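# How should a small label credit a guest vocalist on a split release?

**pedmont_records**

Our label, Pedmont, is preparing a split LP between two metal bands, Grultik and Quinlan. The pressing is limited to 343 copies on vinyl, with a digital edition to follow in February. The singer of Quinlan performs on one Grultik song, and the two bands have given us different instructions regarding the credit.

Grultik has asked that the guest be named in the liner notes only. Quinlan has asked that the name appear in the track title, in the form "(feat. ...)", on the sleeve and on all digital services. The distributor has told us that the title submitted with the first delivery will be treated as final unless a correction is filed, and that corrections are charged.

We would be grateful for guidance on the following points. Does a guest credit in the title affect how royalties are divided? Is it acceptable for the printed sleeve and the digital listing to differ? The sleeve artwork is due at the printer in 35 days.

---

**Gririk Mastering**

The title and the royalty split are separate matters. A "feat." credit does not by itself entitle a guest to any share of income. That share is set by whatever agreement the guest has signed with the band or with the label. If no agreement exists, one should be prepared before the artwork is approved. A single page is sufficient for most small releases, provided it states the following:

- whether the guest receives a flat fee, a share, or neither
- whether the guest wrote any of the lyrics or melody, as writing is registered apart from performance
- the exact spelling of the name to be printed
- whether the song may be used in a video or on a later compilation

With regard to the second point, the sleeve and the digital listing may differ. Many labels print a plain title on the back cover and place the guest in the notes, while the digital version carries the guest in the artist field. Please note that most distributors request that "feat." be entered in the artist field and not typed into the title. Typing it by hand often results in the name being displayed twice.

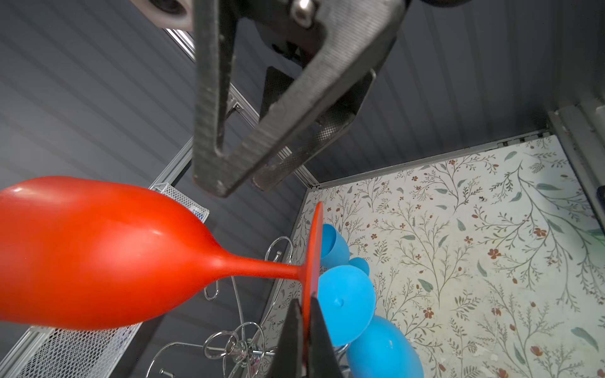

*Red wine glass, on its side.*

Our own practice is to send both bands a proof containing the track list, all credits and the spine text, and to request written approval from each. Work does not proceed until both replies have been received. We adopted this procedure following a split cassette on which the drummer of one band was credited to the other, and 90 inserts had to be printed again.

---

**lowtuned_and_late**

Put it in the notes and be done with it. The song belongs to Grultik, so Grultik should decide. Any listener who buys a split already knows both bands and will recognize the voice.

---

**Split Format Archive**

The previous reply is correct that the host band ordinarily has the final decision, but the guest's consent to the use of the name should still be obtained. Some singers are under contract elsewhere and are permitted to appear only with a "courtesy of" line. The label should put this to Quinlan in writing.

One further consideration concerns searches. If the guest is entered in the artist field, the song will normally be listed on the guest's page as well. On a release of fewer than 1,000 copies this can be of real value to both bands, and Grultik may be more willing to agree once that has been explained. The sleeve can remain exactly as Grultik prefers.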